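Steteo Robotics Short Course
Handout 4: Good practice at the hand-held gripper station
Revised 1st February

Most of what makes a recorded demonstration useful gets decided before anyone closes a jaw. I love this part of the course, and I hope you will too!

1. Setting up

Clamp what can slide. Put the jar, the cups and any raised shelf where both hands can reach them without crossing. Route each cable down and away from the wrist, then swing both arms through the full motion once — if a cord tugs, fix it now. 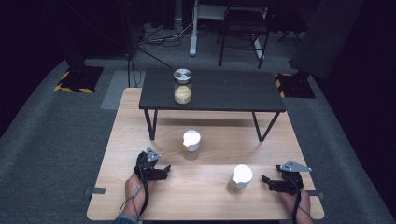 2. Between takes

The house rule, borrowed from the Brennan lab sheet, is that a gripper you aren't holding lies flat on the table, well back from the edge. Write the take number in the log before you pick it up again. Check the pads for grit and the screws for play, and replace a worn pad on both fingers together.
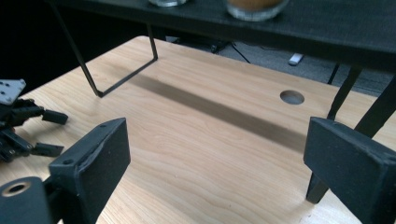 Does a failed take have to be thrown out?
Keep it and label it as failed. A spill or a missed grasp is worth a lot to the people training on this material, provided the label is right. Takes spoiled by a bad sync or a dead camera are the ones to delete.

3. Grasping

Go in slowly, with the jaws open wider than you think you need. Close on opposite sides of the object, low enough that it won't tip, and stop squeezing once it is held. Glass gets extra patience. 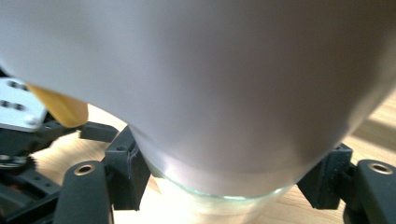

Hold still for a breath before you lift, and another after you set down. Those pauses make it so much easier to mark where one action ends and the next begins! Our Herura set has 965 takes, and 700 of them could be split on the pauses alone.

Rest your hands after 15 takes. Tired wrists show up in the data.

Reading for next time: the Gruteck station checklist, both pages.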